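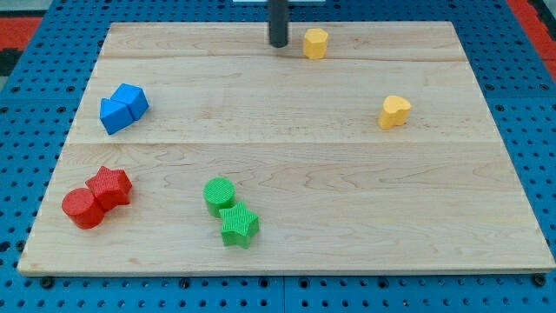 Coloured blocks on the maple board, current bench set-up.

Budgeting for a second sorting bench: what should be costed besides the arm?

Posted by Elisa Fabbri
Nov 10, 2021

Our department operates one small robot arm for teaching pick-and-place work. Students programme it to sort plastic blocks by colour and shape on a wooden board, which is laid over a perforated table. We have been asked to submit a costed plan for a second bench, to be in service by April.

The sum available is 2,000 pounds. This does not cover the arm itself, which will be transferred to us from another site at no charge. It must cover the table, the board, the blocks, any fixings, and whatever is required to bring the bench into line with our safety rules. I have one written quotation, from Fernach, for a perforated table at 1,368 pounds including delivery. I should be grateful for advice on the following points.

Is it reasonable to commit so large a share of the budget to the table? Should the blocks be bought or printed in-house? Are there costs which departments commonly overlook at this stage?

The plan must be approved by the head of department before any order is placed, and I would prefer not to return with a request for further funds.

Eyvindsson

The table is the correct place to spend the money. A surface that moves or flexes will cost a good deal of teaching time, as positions have to be taught again whenever something shifts. Before you accept the Fernach quotation, please confirm two matters in writing: that the hole spacing matches the base plate of the arm you are to receive, and that the fixings are included. We did not ask the second question when we bought ours. The bolts and adaptor plate were then invoiced separately at 391 pounds, and the order had to go back for fresh approval.

If you were to face the same charge, your total would stand at 1,759 pounds, leaving 241 pounds for everything else. That is sufficient for a board and blocks. It is unlikely to be sufficient for guarding — if your safety rules call for a fixed screen, obtain that price first and let it decide what remains.

As to the board, order it at the same time as the table and have it cut to suit. A pale, plain surface is preferable where colour is to be detected. Ours has a shiny finish and we have had to move a lamp on account of it, so I would ask for matt.

Podell

Print the blocks. Yellow, red, green and blue, same as you have. Stars and hearts are harder to grip than cylinders, so print spares of those.

Zuser

I agree with the first reply on most points, although I would question whether a new table is required at all. Several suppliers offer returned or ex-display tables at a lower price, and for light plastic blocks a few marks on the surface are of no consequence. Your purchasing office may insist on new goods with a warranty, in which case the matter is closed.

The item most often left out of such plans is the gripper. Please check whether it is being transferred with the arm. The word "arm" on a transfer form may be read either way, and fingers shaped for another task may not hold a small star or a heart securely. I would also set aside a modest sum for replacement finger pads and cables, and enter it as a separate line so that it is not absorbed elsewhere.

Elisa Fabbri

Thank you all. I have written to Fernach regarding the hole spacing and the fixings. The transfer form does say only "arm" — I have asked the other site to amend it and to list the gripper by name.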